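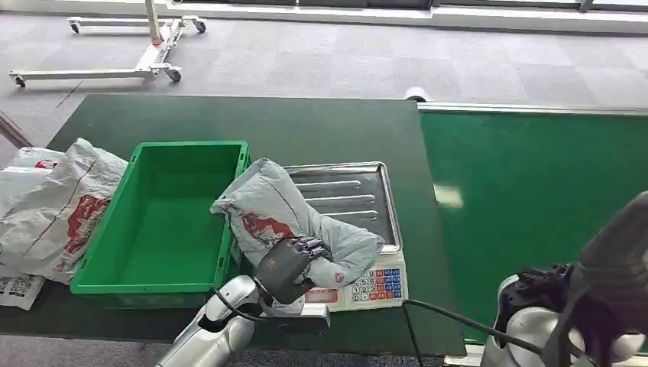 Figure 4. Left hand holding a mailing bag on the scale tray, crate to the left.

4.2 Recording a weighing demo by remote control

1. Put on both Nalletti gloves and open your hands flat.
2. Select task 313 and press Record.
3. Close the left hand on a bag and move it to the tray.
4. Open the hand and wait for the reading.
5. Press Stop. Save or discard the take.

Note: A take ends by itself after 150 seconds.

Caution: Keep the arm cable clear of the conveyor belt.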